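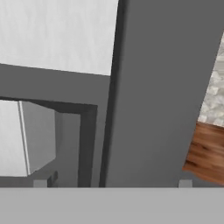
How far along is the Patar Loop geocaching trail?

The walking section is finished and open, the driving section is two stops short, and we're still inside the grant.

4 min read

Progress report to the Navley Fund, Thursday, February 13, 2025

We have had such a good winter! When we last wrote, in October, the loop was a line on a road map and a box of empty containers. It now has 22 caches hidden and published, starting at the Briggs ferry landing and ending at the old depot in Patar, and people are driving out in the cold to find them.

Visitors have signed the logbooks 291 times. A good many stayed overnight (we know this from the notes they leave, which are a joy to read). One couple on a long road trip planned a single afternoon with us and ended up spending three days, mostly eating pie in Briggs and looking for the cache behind the feed store. They never found it. We have since checked, and it was there all along, so we've added a better hint.

The trackable coins went out in December. Several have already left the state with travelers, and one was last logged at a campground near Vomov, where somebody dropped it off on the way to visit family. We'd love to see it come home by summer, but we won't push.

Spending

We have spent $2,129 so far. Most of it went to waterproof containers, the printed trail map and the signposts at the landing. Logbooks cost less than planned, and we'd like to move that leftover money to map printing if you agree. The diner and both motels keep running out of maps, and we're down to our last box.

What slowed us down

Ice, mainly. Three caches froze shut in January and had to be thawed and moved to higher ground. The overlook road also closed for two weeks, which is why the last two driving stops aren't placed yet. We still need written permission for one of them, and the landowner is away until March.

Next

Both remaining stops go in as soon as the road is clear. After that we want to mark a short route from the Briggs parking lot that works for strollers and wheelchairs, with caches at a height anyone can reach. We walked it last weekend and it's lovely, flat the whole way, with the river on one side and a bench at the turnaround. Updated maps will come to you with the spring report.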